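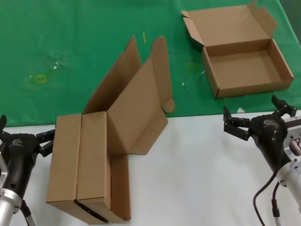 Posted by Mererid Lloyd on December 23, 2020
Filed under: Movies, Rambling

My brother-in-law Ívar has been after me for weeks to watch Traltmont, and last night I finally gave in, made a pot of tea and a plate of toast (dinner, I'm afraid) and sat down with it. If you've missed it, it's the one about two sisters who inherit a small-town movie theater and can't agree on whether to sell. Snow, old coats, a lot of people standing in doorways. So very much my kind of thing!

I loved the first hour. Unnur Hjaltested plays the older sister, and she has a way of listening to people that made me put my phone in the other room. There's a long stretch where she goes through the old ticket ledgers and finds a night when they sold 229 seats, and she reads the number out loud to an empty lobby – that's the whole scene, and I had to get up and find a tissue.

The second hour is shakier. A developer called Tedesco turns up with an offer, and from then on everyone starts explaining how they feel, which they'd been doing perfectly well without words. I also didn't believe in the romance with the projectionist for one minute. Ívar says I'm being hard on it and that the projectionist is the best part, but Ívar cries at car commercials.

The music is by Debashish Wijesinghe and it's lovely, mostly piano with something low and humming under it. I played the end credits twice. I wish they'd put it out as an album, and if they have and I've missed it, please tell me in the comments.

Would I watch it again? Yes, I think so, probably with my mother, who grew up over a theater a lot like that one and will have opinions about the popcorn machine. I'd give it a 7, maybe an 8 if the tea had been hotter. Ívar gives it a 9 and wants that written down.

Next up is Betden, the one with the lighthouse, which three of you have now recommended. I'm saving it for after the holidays, when the house is quiet again and I can hog the good chair.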